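Putting Things Away: Sorting and Storage for the Teaching Lab
Handout 4, January. To be read before the practical, or at least during it.

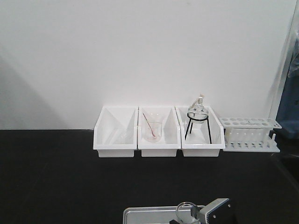

Why does one kind of thing go in each bin?
Glass gets broken by its neighbors. A beaker sharing a bin with a metal stand will lose that argument sooner or later, and a person reaching in for one of them will find out about the other with their fingers.

What this session covers

Leena Honkanen's part of the course taught you to heat things. This part teaches you what to do in the last 30 minutes of the afternoon, when you would like to be somewhere else. It carries 8 marks, which is more than the quiz on boiling points, and every year there are people who do well on the boiling points and lose all 8.

The three groups

We sort by what a thing does to the things near it. Alphabetical order was tried the year before last. It put the beakers in with the burners.

Group 1, clear and flat: slides, cover slips, watch glasses, thin lids. These vanish against a white bin. Tilt the bin toward the window before you decide there is nothing in it, and never set another item down in a bin you haven't tilted. Most of our breakages over the autumn came under "I thought it was empty."

Group 2, standing glass: beakers, flasks, cylinders. They stand upright and they don't nest. Yes, nesting saves room. It also produces two beakers that are now one beaker for life. A rod or a thermometer may be left leaning in a beaker while you are still working with it. At the end of the session it comes out, gets wiped and goes in the long drawer.

Group 3, heating: tripods, gauzes, lamps. A lamp may stay with its tripod, as the two are always wanted together and quarrel if kept apart. Before a lamp goes to the shelf, the cap is on, the outside is dry, and the tripod has been left alone long enough to touch. The back of the hand, held near it and not on it, is the test. Black metal looks precisely the same at any temperature you are likely to meet in this room.

The bins

We use open-fronted ones with sloping sides. We had the lidded kind for one term and the lids went to live behind the radiator. With a low front you can see in without lifting anything out, and a hand can come out the same way it went in. Push the bins back until they meet the wall, rims side by side. If you leave one at the front of the bench, a sleeve will find it.

Labels go on the shelf and stay off the bin. Bins travel. Last year a bin marked TRIPODS spent most of a term full of somebody's oranges.

Order of work

1. Flames out, caps on.
2. Empty and rinse the standing glass. Colored solutions go in the waste jar by the door, however pretty.
3. Dry the flat glass and put it away first, while your patience holds.
4. Standing glass next.
5. Heating gear last.
6. Wipe the bench. A black top hides water and shows chalk, so go over it twice.

A note on the stock list

The list names benches as well as items: Limon and Starum by the window, Mahuika and Furka at the back. It holds some 300 entries, and Helmi Karppinen would like it to go on holding them. If you break something, write it in the book with your initials and the bench. There is no fine. There is a fine for the broken thing that was slid to the back of a bin under a cloth – we do look under the cloth.

For next time

Bring a short paragraph on a drawer at home: what is in it, what does harm to what, and how you would split it. Batteries and loose keys are a good start. Kitchen drawers are allowed, but leave the knives where they are and write about them from memory.

Late paragraphs go in the tray outside the prep room before 4 in the afternoon.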